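Speaker notes – Pondell runtime, control and perception timing
Wednesday, November 13, 2019
Slot is 20 minutes plus questions. Skip slide 9 if the previous talk runs over.

Slide 1. Title. Say who the talk is for: people who already have an arm moving and want to know why it moves late.

Slide 2. The stack in one line each. Hamdy is the perception node, produces object poses and a free-space map. Deken is the planner, takes both and returns a joint trajectory. Pondell sits under them, owns the clock and the bus, and is the only process allowed to write to the drives. Ammont is the logging and replay tool. Mention that all four run on one machine for everything in this talk.

Slide 3. The problem. Planner output was correct for the world as it looked when the image was captured. By the time the first setpoint reached the arm, the image was 583 ms old. On a static table this costs nothing. With a person reaching across the table it costs a stop, or a contact.

Slide 4. Where the time went. Walk the bar chart left to right, do not read the numbers out. Point at the two queues. Each queue was added by a different team to fix a dropped-message warning, and each one hid the other. After removing both and stamping at the driver, capture to setpoint is 127 ms. 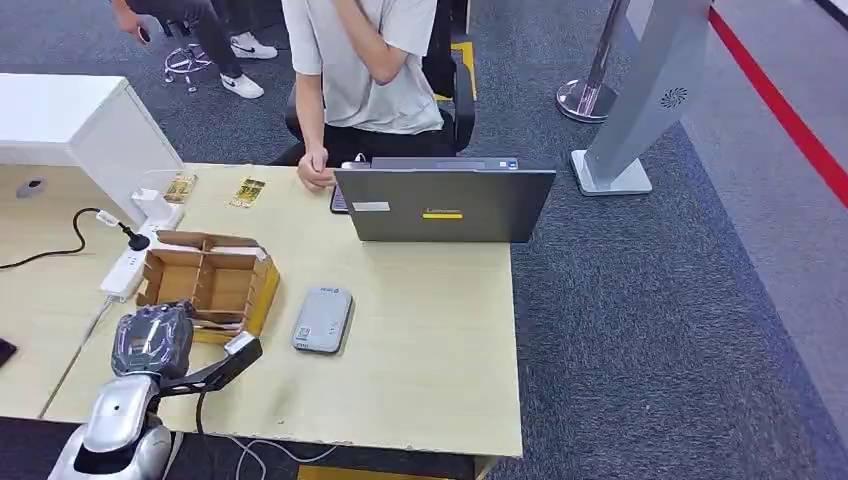
Slide 5. Free-space map. Hamdy builds the map from the head view only, and everything that is not confirmed as table surface is treated as occupied until it has been seen from a second angle. Large flat objects come through this well. The laptop lid is a good case – one clean plane, stable normals, segmented on the first pass. The cardboard organizer is the hard one. Its flaps fold outward, so the top outline is much wider than the base, and the first version of the segmenter closed the whole thing into a solid box. Deken then refused every grasp that went into a compartment. The fix was to keep the divider walls as separate thin obstacles and let the planner decide whether the jaw fits. Cables are still bad. The black one on the left is seen in some passes and lost in others, and the thin white one along the front edge is below the resolution of the map. Current policy is to inflate the last known position and let it decay over 300 cycles.

Slide 6. People in the map. Same grid, separate layer, no decay. A hand on the desk edge is enough to mark the cells, we do not require a head or a full body. Expect a question about false positives. Answer: yes, sleeves.

Slide 7. Planner changes. Deken now receives the map with its capture time and rejects any map older than its budget. Replanning starts from the predicted joint state at handover. The old version started from the measured state and produced a visible jerk at every switch. Play the plot, wait for the second switch.

Slide 8. Replay. Every rejected plan is written out by Ammont with its inputs. The regression set from February holds 1,388 of them. Full replay runs overnight, and a merge to Deken is blocked if any plan changes from rejected to accepted without a signed note. The reverse direction only raises a warning.

Slide 9. Configuration file. Optional. Show the budget field and the decay field, nothing else.

Slide 10. Open items. Clock drift on the second camera. Thin cables. No good metric yet for plans that are valid but slow. Leave this slide up during questions.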